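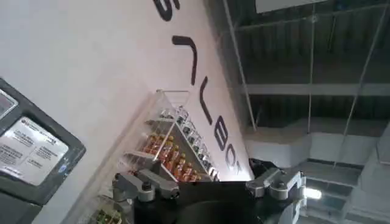 Display and Stock Assistant, part time — Bickerstaff

Bickerstaff is looking for a display and stock assistant for our Paltow shop. The position is 20 hours a week, mornings, starting in September. It is a permanent job after a three-month trial period.

The work is mostly filling and looking after the displays. We use clear acrylic racks with separate compartments for small packaged items, and they show every fingerprint. You will refill them, face the packets forward, wipe down the shelves and dividers, and swap products over when the range changes. The shop carries 1,074 product lines, of which 197 are small enough to go in the racks.

You will also:

- unpack deliveries and check them against the delivery note
- price and label new stock
- keep the back shelves in order so the afternoon staff can find things
- report cracked racks or torn packaging to the shop manager
- serve at the till when it is busy

Shifts start at 7 a.m. and the doors open at 9. Most of the refilling is done before opening. There is some lifting, up to 15 kilograms, and a fair bit of standing and crouching. A step stool and trolley are supplied.

You don't need retail experience. We will show you how each display is laid out, and there is a printed plan for every rack. What we need is someone who is tidy, turns up on time and can read a stock list without skipping lines. Good colour vision helps, as many of our packets differ only by shade, but it is not a requirement — the codes are on the back.

Pay is by the hour at our standard shop rate, with a higher rate for work on public holidays. Staff get a discount in the shop and two paid breaks per shift. Parking is available behind the building.

To apply, send a short letter and your resumé to Ida Bauerfeind, shop manager, or leave them at the counter in an envelope marked 773. Please say which mornings you can't work. Interviews take place in the shop and last half an hour, including a short practical task filling a rack from a plan.

Questions about hours or pay go to Murali Arumugam in the office, extension 123, mornings only.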